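Sturerdale Street Parade: costume and float check, March
Checked by Ya-wen Hsu

Float 72, steps and handrail: OK. Lovely solid work, and the little ones can manage it with someone holding a hand.

Capes and trains: FIX. Please hem anything that touches the ground, dragon tails included (sorry, Raffaele, yours is gorgeous but it's a tripper!).

Masks: OK, though do try yours on outside before we set off.

Generator cover: OK.
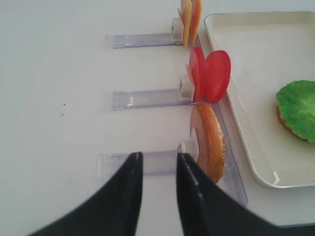
Face paint: RECHECK. Two tubs had no label, so they're set aside until Raffaele finds the colour list.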